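Mein neuer E-Reader nach dem ersten Monat

Lange habe ich gedacht, dass ich kein Gerät zum Lesen brauche. Ich habe ein Telefon, ich habe einen alten Laptop, und im Regal stehen noch genug Bücher aus Papier. Aber meine Augen sind am Abend müde, und so habe ich im Frühling angefangen, mich über E-Reader zu informieren. Am Ende habe ich den Flaltik gekauft, mit 6 Zoll Bildschirm. Heute, am 6. Juni, benutze ich ihn genau einen Monat.

Zuerst das Positive. Der Text ist sehr scharf und man kann ihn auch in der Sonne auf dem Balkon gut lesen. Die Schrift lässt sich in zwölf Größen einstellen, ich nehme meistens die vierte. Für mich ist besonders das Wörterbuch wichtig, denn Deutsch ist nicht meine Muttersprache. Ich tippe mit dem Finger auf ein Wort und nach einem Moment erscheint die Erklärung. Bei zusammengesetzten Wörtern funktioniert es leider nicht immer. Das Wort „Treppenabsatz“ hat er nicht gefunden, „Treppe“ und „Absatz“ einzeln schon.

Der Akku hält bei mir fast zwei Wochen, wenn das WLAN ausgeschaltet ist. Mit WLAN ist er deutlich schneller leer. Im Karton war nur ein Kabel und kein Netzteil, was ich bei diesem Preis ein bisschen schade finde.
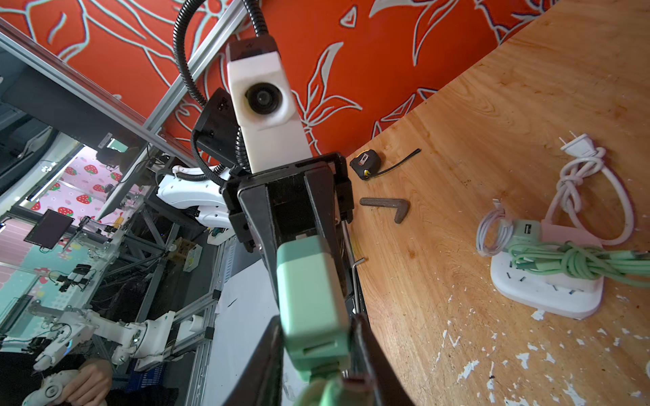 Mintgrün vor orangeroter Wand mit Blättern und Blüten

Nun zu den Dingen, die mir weniger gefallen. Die Software Milto, mit der man die Bücher vom Computer überträgt, ist langsam und stürzt manchmal ab. Ich wollte meine ganze Sammlung kopieren, das sind 558 Dateien, und nach der Hälfte kam eine Fehlermeldung ohne Text. Ich musste alles noch einmal beginnen. Beim zweiten Mal habe ich kleinere Ordner gemacht und dann ging es.

Auch das Umblättern ist gewöhnungsbedürftig. Es gibt keine Tasten, man muss immer den Bildschirm berühren. Wenn ich im Bett auf der Seite liege, blättere ich oft aus Versehen zurück und suche danach meine Stelle.

Ich habe vorher auch den Reader von Dirnbridge im Geschäft ausprobiert. Er hat Tasten und liegt besser in der Hand, aber das Menü war für mich unübersichtlich. Eine Hülle habe ich von Pangilinan bestellt. Sie passt gut, nur der Magnet ist etwas schwach.

Würde ich den Flaltik wieder kaufen? Ich glaube ja, vor allem wegen des Wörterbuchs. Im Juli fahre ich zwei Wochen ans Meer und nehme ihn mit. Danach schreibe ich, wie er den Sand verträgt. Wenn jemand von euch weiß, wie man bei Milto die Sortierung nach Autor dauerhaft speichert, bitte ich um einen Kommentar.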